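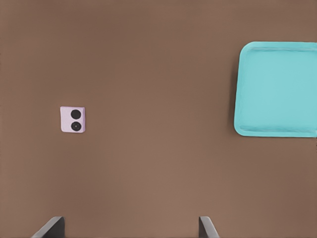
Our project set out to teach a simulated gripper one short job from examples given by people. We are a team of three from the Brevville course, and the work was done over one term, with the report handed in during March 2018. The job was to pick up a block and put it down in a tray. We kept it small on purpose, as none of us had collected training examples before. A typical start has the lavender block on the left, the turquoise tray on the right with nothing in it, and the fingers wide open at the bottom of the view. The person giving the example then has to drive the gripper to the block, close on it, carry it across the brown table and let go over the tray.

1. Who did what

Tavion Nakamura wrote the recording script and looked after the storage. Trinity Ambrose drew up the rules for what counted as a good example and checked the recordings against them. Ignacio Thibodeaux set up the simulator and ran most of the sessions with the drivers. The text of this report was shared between us.

2. Setting up

We used a simulator because the real arm in the lab was booked for the whole term. The view comes from a camera fixed behind the fingers, looking straight down, so it moves when the gripper moves. This took some getting used to. If you steer left, the block slides right across the screen, and new drivers often overshot on their first few goes.

The block and the tray were given new places before each example. Our first version of the script sometimes put the block so close to the tray that the fingers could not open round it. Tavion added a minimum distance between the two and we threw away everything recorded before that change.

3. Recording

Each example holds the camera view, the position of the gripper and the command sent by the driver, saved together at every step. Drivers used a hand controller with one stick for sideways movement and a second for height. A button opened and closed the fingers.

We recorded 1008 examples in all. Sessions were kept short, as people got careless when they were tired — the paths became jerky and the block was dropped from too high. After each session Trinity played the recordings back at double speed and marked them keep, trim or reject. "Trim" was for examples where the driver sat still at the start while finding the controls. We had not expected this to matter, but our first trained model copied it and hung over the table doing nothing.

4. Problems

The largest problem was that the drivers did not agree on how to do the job. Ignacio came at the block from above and went straight down. Trinity came in low from the side. Both ways work, but a model trained on the two mixed together tended to go down halfway and stop. We agreed on the straight-down approach and recorded the side-on examples again.

A smaller problem was the two black dots on the block. They sit towards one side of its top face, and in early tests the fingers closed off centre, nearer the dots than the middle. We think the model had learned to aim at the dots, but we did not have time to test this with a plain block.

We also lost most of an afternoon's work when the disk filled up and the script carried on without saving. It now stops and shows a warning.

5. What we would change

The rules for drivers should have been written before the first session. We would also keep some examples where the driver misses the block and tries again. We rejected all of these as untidy, and the model has no idea what to do after a miss. Trinity has written out a method for recording such cases, and it is stored in the project folder with the script and the session notes.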